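Potard will now wipe your whiteboard for you, provided the whiteboard is lying down. The firm's new add-on for bench-mounted robot arms, called Lenine, goes on offer in December at $1,897, eraser included. The arm is extra, as arms tend to be. 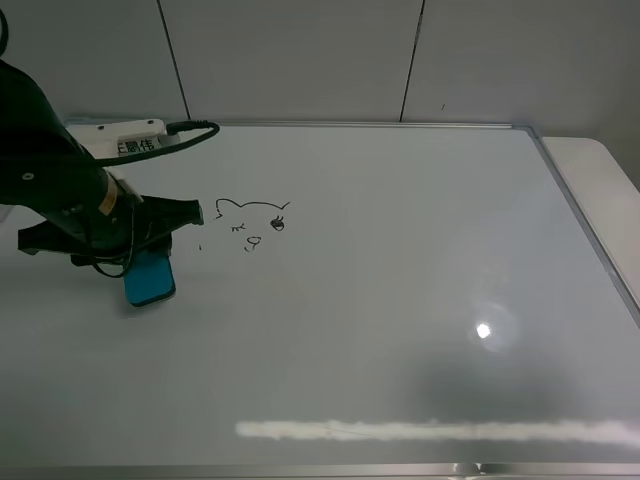

Kamala Salian, who runs product at Potard, says the kit is meant for teaching labs that already own an arm and have run out of things to stack with it. "Everyone starts with blocks," she said. "Wiping is harder – you have to keep pushing, and you have to know when to stop."
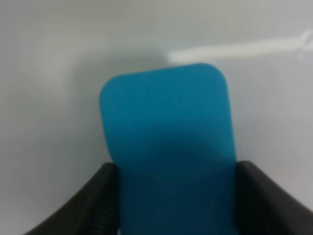 Issue 50, page 2

Setup comes down to showing the arm the job by hand and letting the Alik software pick it up. Potard suggests 500 demonstrations, a figure that may come as news to whichever student is handed the eraser. 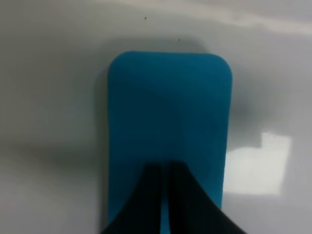
The gripper with its blue eraser on the white surface.

Babar Naqvi, who teaches automation at Ramasamy College and has had a kit on trial, likes the documentation and is cooler on the price. "I have a sleeve," he said. "It came with the shirt." He has asked for an upright version all the same. Salian says one is being looked at.

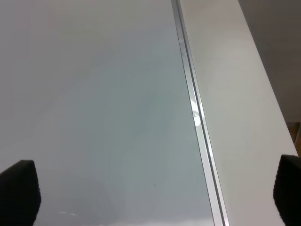

Gripper open at the board's metal trim.

Orders placed before the end of the month ship with a spare eraser.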